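Sorting kit, week two (long, sorry)

Quick one before the coffee wears off. Several people asked for a proper write-up of the Stistero sorting kit after I mentioned it back in February, and I kept putting it off. So. Notes, in no real order.

What you get. Four bins, a bag of foam blocks, a green mat, a printed task booklet, and a login to the task library. No arms. I want to be very clear about that as two people emailed me thinking the price got them arms. It does not. You bring your own pair and your own bench. The kit is 200 dollars, or 152 if you already pay for the Relby subscription, and the subscription is its own whole conversation.

Setup was easy. Mat down, bins down, done. Booklet wants them laid out to a tenth of an inch, which, no. We eyeballed it and the first tasks in the library ran fine. Calibration file loaded second try — first try I had the wrong folder, my fault.

Task 1 is the sort by color. One color to a bin, blocks of different lengths so the grip has to change. Sounds like baby stuff. It isn't, or not with two arms, becuase you have to decide who reaches for what and when to stay out of the other one's way. The booklet has a nice page on that, best page in it. You can run it forwards (sort) or backwards (take them out and spread them), and the reset is half the value for me. I hate resetting by hand.
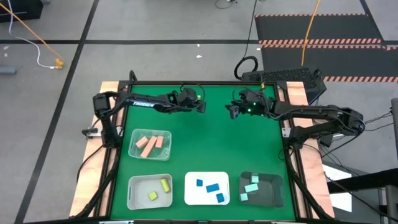
Qistina Latuheru wrote in to say she'd send the whole thing back. Her words, more or less: 200 is silly money for foam, any toy box has the same shapes in it, and her team cut their own from packing scraps in an afternoon. She also thinks the bins are too shallow and that the arms learn to drag a block up the wall when they ought to be lifting it. She did like the task library, and asked if it's sold on its own.

Fair, mostly. It isn't sold on its own, I asked. And yes you can cut foam. I've cut foam. Mine came out crooked and the next batch came out a different crooked, and then none of the old runs compare to the new runs. That's what I'm paying for, blocks that match the last bag of blocks. On the dragging — I've seen it a few times. Slowing the lift helped. Didn't cure it.

Things I like:

The foam is forgiving. A bad grip squashes it a bit and you carry on.

Pastel colors. Sounds like a dumb thing to like. But the pale ones are hard to tell apart under bad lights, so it's a real test of your vision side, and ours failed it for two days. Good to know.

The bins not matching. Clear one, dark one, white tray. See-through walls mess with everything and I'd sooner find out now.

Things I don't:

The booklet. Apart from that one page it's a mess. Task 16 refers to a diagram that isn't there. Wrote to support, got a nice reply and a PDF, also without the diagram.

The cylinder. It rolls. Of course it rolls. If you stand it up it's ok, if it goes over you're chasing it. Put it in last.

Replacement blocks come only as a full bag. Lose one, buy them all. Come on.

The library app logs you out every hour. Mid run once. I said a word.

Ran the scatter task most of this afternoon. Everything out on the mat, mixed up, some standing and some flat, then sort back by color. Much harder than the tidy version, mainly when pieces end up close together and the fingers have no room to get in. We nudge first now, then pick. Booklet suggests the opposite order. Try both I guess.

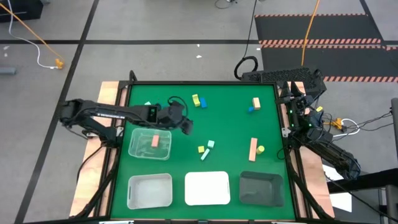 Scatter task, blocks out on the mat.

Compared to the others. The Ernar set is harder plastic, heavier, better bins, and you'll hear every single drop. The Dimaculangan bundle comes with a bench frame and is priced at 1790, so it's not really the same shopping trip. Aoife Ó Néill has that one and swears by it, go read her post before you spend that kind of money. I only had it for a morning and mostly liked the frame.

Would I buy Stistero again? At 152 yes. At 200, hmm, probably, if I was starting out and didnt have a drawer full of odds and ends already. If you've got a good knife and patience, do what Qistina did.

Comments are open. If anyone has the missing diagram for 16 please please send it.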